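Cell 2 notebook – October

Battery sort, right arm. Carrying on from Edin's page.

8:40 – gripper closing late again. Command goes out, fingers sit there, then snap shut. Worse after the arm has been running a while. Left arm fine, same Dirno config on both, so not software (I think).

Pulled the connector at the wrist. One pin pushed back a little. Reseated it, tugged it, seems to hold. The coiled cable was also pulling sideways at full reach – moved the clamp one hole up so theres slack when the wrist turns over. Do NOT move it back down, Edin, I know it looks neater.

Finger screws: two on the left finger would turn by hand. Cleaned, threadlock, back in. Marked with paint pen. If the paint lines don't match up, stop and retighten before running anything.

9:55 – re-zeroed. Open position was off, closed OK. Saved as the new default in Flimau, old file kept with _old on the end. Grip force was set to 100 for some reason, put it back to 80. At 100 it pinches the small cells out sideways and they roll.

Test: 400 cycles in air, no part. No late closes. Wanted 500 but Ningsih needed the cell for the Thibodeaux run, so stopped there.

Then real cells. Batteries laid out by hand on the table, green bins at the back, red lamp between them. Lamp glare on the wood is still a nuisance for the small ones. Tried tilting the shade up, bit better. Matte mat would fix it properly, asked Pokberg for a price, no answer yet.

To do:
– spare wrist connector, order two
– repeat the air test to 500, log the close times this time
– cells right up against a bin: fingers touch the bin lip on approach. Raise approach height or push bins back. Ningsih prefers pushing the bins back
– wipe table before each run, crumbs again!!
– check left arm finger screws too, same age as the right

Stopped 12:10. Arm parked high, fingers open, brake on. Flimau left logged in under my name, sorry.
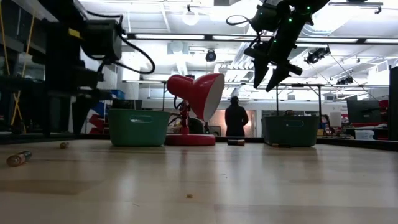

Filed under: Cell 2 / Gripper maintenance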